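Home Stories Film Notes Letters About

Search this site Enter keywords Go

The Last Reel of the Ortuño Sisters

Last updated: December

I wrote the first half of this on the train to Kustcombe and the second half at my kitchen table with a cold, so if the weather changes without warning halfway through, you will know where I blew my nose.
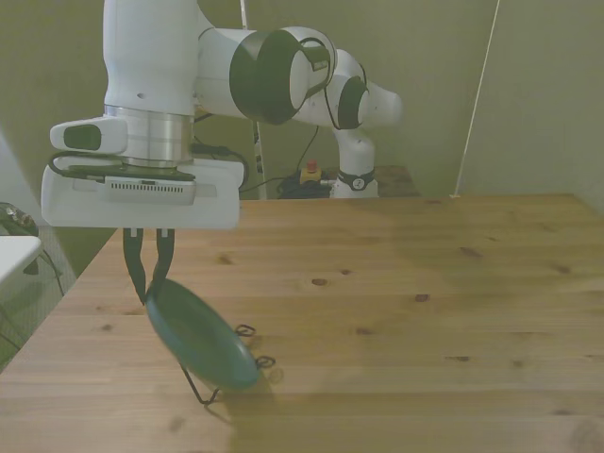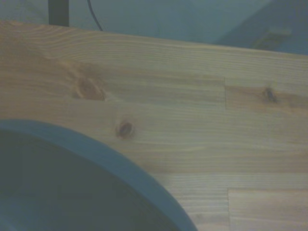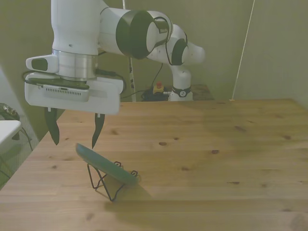

Griet Vandenberghe had been cutting other people's documentaries for so long that she had stopped going to see them, and when Milagros Cabello rang from Horell to say there was a film about two sisters and a cinema, and that it was nearly done, she knew quite well what nearly done meant. It meant 159 hours of footage and no ending. She said yes all the same, because she was fond of Milagros and because the roof wanted mending, and by ten in the morning the drives were on her table. It was a pale wooden table much like the one in the second picture, put together from strips, with the grain running straight and obedient on one side and going all wavy round the knots on the other, and when she was stuck on a scene she had a habit of following those waves with the end of a pencil until something came to her. She was to wear out a good many pencils that winter.

The sisters were Rosalía and Nuria Ortuño, and they had run the Figueroa since their father's time. Rosalía sold the tickets and Nuria showed the films, and between the box office and the projection room there was a staircase, and on that staircase, as far as Griet could tell, they had carried on a single argument for most of their lives. It was about a film called Rirnalance. Rosalía said their mother was in it, for a moment, crossing a square with a basket. Nuria said it was some other woman. The only print had gone back to the distributor when they were girls, and neither of them had seen it since.

Milagros, bless her, had found it. That was the trouble. She had filmed the two of them in the front row, in their good coats, watching it from beginning to end, and she had pointed the camera at their faces and never once at the screen.

"So which of them was right?" Griet asked on the telephone.

"I was looking at them," said Milagros. "I thought I'd get the screen afterwards, and then Nuria made soup."

Griet watched the faces that evening, and again after supper. Rosalía's lips moved a little. Nuria took off her glasses, wiped them, and put them back on – and somewhere in there, she supposed, a woman crossed a square. Then the lights came up and Nuria said, "Well, she walked quickly," and Rosalía said, "She always did," and they went to find their gloves.

She played it to Montserrat Pacheco, who was paying for the sound mix and liked things to be clear. Montserrat wanted the square put in. It would only take a few seconds, she said, and people would feel cheated otherwise. Griet promised to try it, and she did try it, on a wet afternoon with the lamp on, and the woman with the basket turned out to be small and blurred and facing the other way.

She took her out again and rang Milagros to ask whether there was any more of the soup.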